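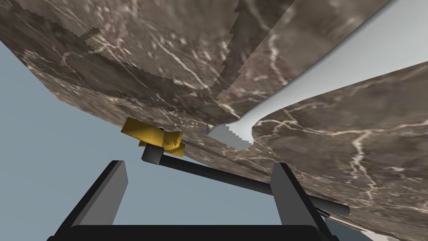

Week two with the Odotport trial, the simulator package from Skoltness that lets you test gripper routines before you buy an arm. Setup took 53 minutes on my work machine, most of it downloading. The gripper camera view is the part I use most. You get both black fingers, and when they're this close to the marble the veins get broad and a little blurry. The marble texture also has stair-stepped seams where two sizes of the pattern meet. Fine for checking clearance. I wouldn't train a vision model on that stone without swapping it out.

4 replies 16 likes

Price is $59 a month for one seat. The trial has every feature turned on, but saved runs are deleted when it ends – export them first.

2 replies 11 likes

I ran 311 grasp attempts overnight Wednesday. It crashed once and picked up at the same attempt after a restart. The log files are plain text and easy to read.

1 reply 9 likes 1 share

Support is slow. Amber Bosman at Skoltness did answer my question about custom textures, but it took three days. You can load your own, and the steps are on page 16 of the manual.

3 replies 7 likes

I'm keeping one seat through July. Trying the Flamurent plug-in next.

5 likes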